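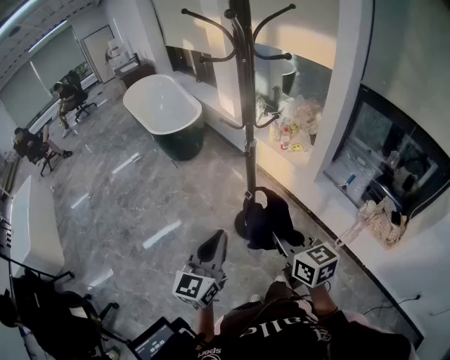

Search tips Type a keyword and press enter

Kitchen tips: getting portions right without making a fuss

I love a kitchen scale. I really do! But I know plenty of people who bought one, used it for a week and then shoved it behind the slow cooker, and I don't blame them. Most of the portioning I do at home happens with ordinary cups, bowls and ladles, and once you have the hang of it you'll fly through a week of lunches.

These are the tricks I use the most. Borrow whatever suits your kitchen and skip the rest.

Find out what your own dishes hold

Start with the bowl you use every morning. Fill it with water to the level you normally fill it with cereal, then pour the water into a measuring cup. I did this with my favorite blue bowl and it held nearly double what I'd have guessed (it's a deep one, and the sides curve out in a sneaky way). Do the same with your soup mugs, your ladle and the big spoon you serve rice with.

Write the amounts on a strip of masking tape and stick it on the underside of the dish if you hand wash, or inside a cupboard door if everything goes through the dishwasher. Mine is inside the door. The list has grown, and now it tells me the gravy boat and the little pie dish too, which has saved me from at least one flooded oven.

Keep a scoop in every canister

A scoop that lives in the oats is a scoop you'll use. Thrift stores are full of odd measuring cups from broken sets, and they're perfect for this! I have a half cup in the oats, a third cup in the rice and a quarter cup in the lentils. Those happen to be the amounts I cook for one person, so dinner for company is just a matter of repeating the scoop.

Dry pasta is trickier. For short shapes I use a coffee mug. For spaghetti, weigh out a portion once, stand the bundle on end on a piece of cardboard and trace around it. Cut out the circle and you've got a gauge that hangs on a nail. Push the spaghetti through until it's snug.

Freeze in the size you'll eat

Soup, chili, beans, cooked grains – all of it goes further when it's frozen in meal-sized amounts. A muffin pan is terrific for this. Fill the cups, freeze the pan flat until everything is solid, then pop the pucks out and bag them. Two pucks of chili over a baked potato is a good lunch for me. My brother wants 3, and then he wants toast.

Dip the bottom of the pan in warm water for a few seconds if the pucks won't budge. Don't go at them with a knife, which is how I scratched my good pan.

Label the bag before you fill it. A marker won't write on a damp, frosty bag no matter how hard you press. I put the name, the month and the number of pucks, so a bag might say "split pea, June, 6."

Weigh the awkward stuff

Cheese, nuts and ground meat are where the scale earns its spot on the counter. Put the package on the scale, press the zero button, and take out what you want. The number goes negative, and that's your amount with no extra bowl to wash. I do this with peanut butter too – jar on the scale, zero, scoop, read. It still makes me happy every single time.

If your readings jump around, check that the scale is on a hard, level surface and that no crumbs have worked their way under the feet. A cutting board with a bit of wobble will throw it off. Old batteries will as well. To test it, put an empty measuring cup on, press zero and add 200 milliliters of plain water, filled to the line at eye level. It should read very close to 200 grams.

Serve from the stove

For weeknights I leave the pots on the stove and fill the plates there. Seconds are welcome, of course, but people get up for them, and the leftovers stay in one place where I can box them up right away. I set the lunch containers out before we sit down and fill those first. Before I did that, lunch had a way of disappearing during dinner!

A reader's tip for big casseroles

Phyllis Haworth wrote in with this one and I've used it ever since. Before you bake a lasagna, score the top lightly with the back of a knife to mark the pieces. Once it's baked and rested, you'll still see the lines in the cheese, and everybody gets the same size square. It works on cornbread and baked oatmeal too, although with a runny batter you'll need to wait until the top has just set.

She also lines the dish with foil, long ends hanging over, and lifts out the whole casserole when it's frozen. Then the dish goes back in the cupboard and the casserole goes in a bag. When she wants it again, she peels off the foil and drops the block right back into the same dish to thaw in the fridge overnight.

Small things worth doing

Rinse a measuring cup with hot water before you pour honey in, and it will slide out cleaner. Fluff flour with a fork before you scoop it. Level brown sugar with the flat of a butter knife, after packing it down with your thumb.

And store your cups unnested if you've got the drawer space. I reach for the right one so much more often when I don't have to pry it out of the stack.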